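Speaker notes – "What Makes a Watch Worth Winding"
Ustcombe Library, Tuesday evening

Start with the sound. Hold the old Achterberg up to the microphone and let the room listen for a few seconds before saying hello. It's a hand-wound watch, 40 hours on a full wind, and I love that you can hear it thinking!

Then the promise for the evening: no jargon without a translation, and everyone gets to wind something before they go home.
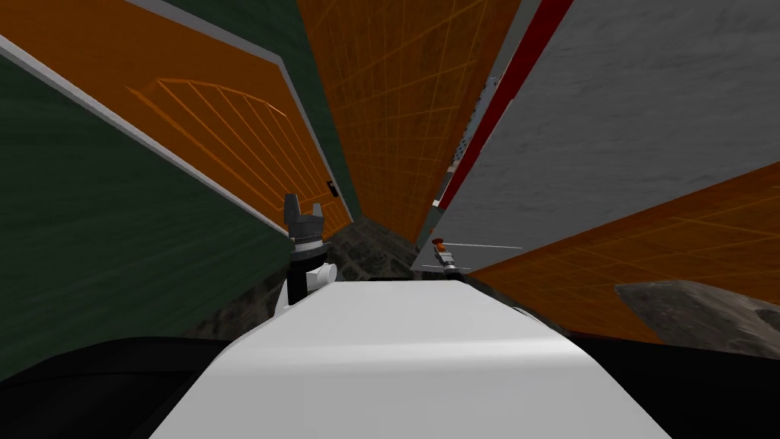
Part 1: The spring and the brake

A mechanical watch is a coiled spring that badly wants to let go, and a tiny brake that won't allow it. The brake is called the escapement. Let the word sit, then do the door-latch gesture (click, release, click, release).

Pass around the Cidov movement in its clear case. Ask people to find the balance wheel, the one swinging back and forth. Mention the 82 parts here and watch faces – most people guess 500, or even 1,000.

Slow down for the jewels. They're synthetic ruby, there to cut friction, and more of them doesn't mean a better watch. Somebody always asks if they can be pried out and sold. No!

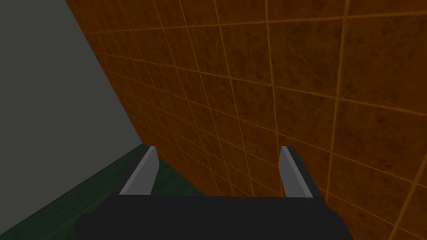 Trinity Park wrote after the spring talk that quartz deserved more than two minutes, and that her Edow had run for years on nothing but fresh batteries while her automatic sat in a drawer.

She's right, so quartz gets its own part now.

Part 2: In praise of quartz

A battery, a sliver of crystal, a circuit counting the vibrations. It keeps better time than anything else on my table tonight, the Achterberg included. Show the Edow with the back off. Point out the coil, the copper is gorgeous under the lamp.

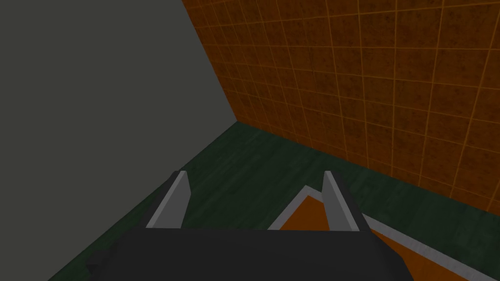

Same goes for servicing: a quartz watch still has gears and oil, and a dead one may only need a clean. Tell the story of the flea market box – six watches, four running by suppertime.

Part 3: Buying your first old watch

Wind it in the shop. Set the hands, pull the crown, feel for grit. Look at the dial under a loupe, and ask when it was last serviced (a shrug is an answer, so budget for it). Leave polished cases alone if the edges have gone soft.

Questions, then winding at the front table. Loupes back in the tray please.

Contact | Copyright Ustcombe Watch Evenings | Back to top

This site uses cookies to remember your settings. Accept | Decline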